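Notebook, October, Hirka sourdough trials, loaf batch 11

Back on the rye. Last entry I blamed the flour, and I'd like to take that back, because I opened a fresh bag of Rätsep this morning and got the same gummy line along the bottom crust. Same smell too, kind of like green apples. So the flour's fine and I owe it an apology!

What I changed today: starter fed at 6 a.m. instead of the night before, and a bit less water in the final dough. It felt stiffer going into the tins (I kept wanting to add more, and I didn't, go me).

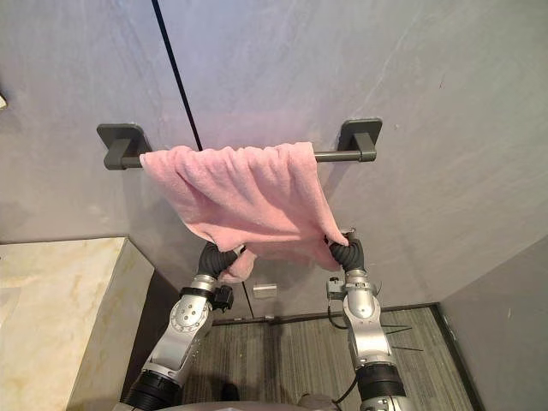
Conall Phelan thinks it's the salt going in too early, and that I should hold it back until the second mix. He had the same gummy line on his own rye all last winter and it went away once he did that.

Okay, I'll try it, but only on half the batch, or we'll never know which change did what. The tins marked K are the Kalto starter and the plain ones are ours. Please don't swap the lids again - I spent a whole afternoon confused.

Bake was 13 minutes longer than the card says. Crumb is still a touch sticky near the base but the top two thirds are lovely, really open for a rye, and the sour is milder than batch 10.

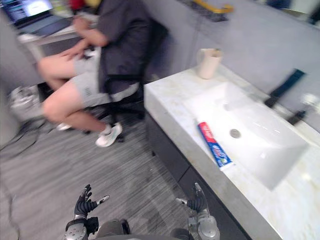 For next time

Salt late in the K tins, salt early in the plain ones. Let everything cool overnight before cutting, and that includes me, I cut one warm and it dragged all over the knife.
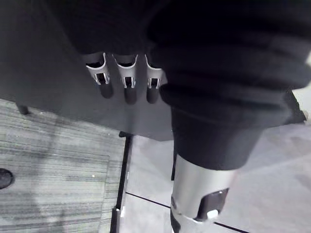

I also want to try a lower shelf for the last part of the bake, and maybe toast the caraway first. Need more caraway. Ask Conall where he gets his.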